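Countertop 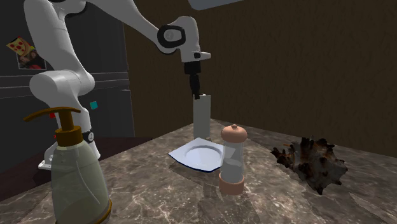 A countertop is a flat, raised work surface found in kitchens, bathrooms and workrooms. It usually rests on cabinets and is set at a height that suits a person standing up.

Materials
Stone, wood, tile, concrete, steel and laminate are all in common use. Marble stays cool and is liked by bakers, but acids such as lemon juice and vinegar dull its polish. Granite is harder and resists scratches better. Wood can be sanded and oiled again when it wears.

History
Early kitchens had separate tables in place of fixed counters. A household list from Narkcombe, dated 1520, names two stone-topped tables used for pastry. Long built-in counters became common once sinks and stoves were made to matching heights.

Fitting
Most kitchen counters stand 90 centimeters above the floor. Stone slabs are heavy and need level cabinets under them. Joints are filled with colored resin or silicone, and the edges may be square, rounded or beveled.

See also: Backsplash, Butcher block, Kitchen sink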